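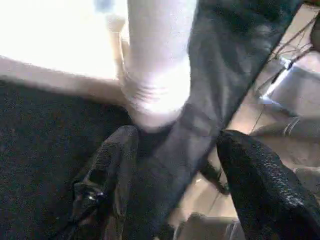 Most advice on inking black costumes tells you to fill the whole figure in and pick out a few white edges. I tried that for years and my vigilantes all looked like spilled paint. Cloth at night is rarely that dark. A long piece of dark grey fabric running on a diagonal is a better thing to study than another splash page, and the pebbled surface on a black gripper finger, with its small grey speckles where the light catches, will teach you more about gloves than the glove chapter in Wunderlich.

What follows is how I ink a cape and gloves now. It takes longer than the shortcuts promise.

1. Pencil the direction first.
Draw one line for where the cape is going. Leave the folds out. If the line is dull, no amount of rendering will save it, whatever the Prevetti course says about "texture carrying the pose."

2. Pick one light.
Superhero comics love two rim lights. I don't trust them. Use one until you can do it without thinking.

3. Spot your blacks in the deep folds only.
Leave the rest open. You'll want to fill more. Wait until the whole panel is inked, then look again from across the room.

4. Feather the midtones.
Short strokes, thick end in the shadow. I use a size 2 brush. Birgit Wiegand uses a nib and says brushes are for show-offs -- her capes are better than mine, so make of that what you like.

5. Speckle the gloves.
Dab with a nearly dry brush on the lit side and stop early. A small clean highlight near the inside of a finger reads as rubber or leather. Three of them read as a disco ball.

6. Scan at 700 dpi and shrink it.
Fine feathering often clogs at print size. Page 12 of my Mosthorpe minicomic looked lovely on the board and printed as a grey smear. Check before you send anything out.

About digital brushes: the Skusov pack has 612 of them, and I've found four worth using. The "cape" brush repeats the same fold over and over, and readers do notice. If you must use it, draw over every second stroke by hand.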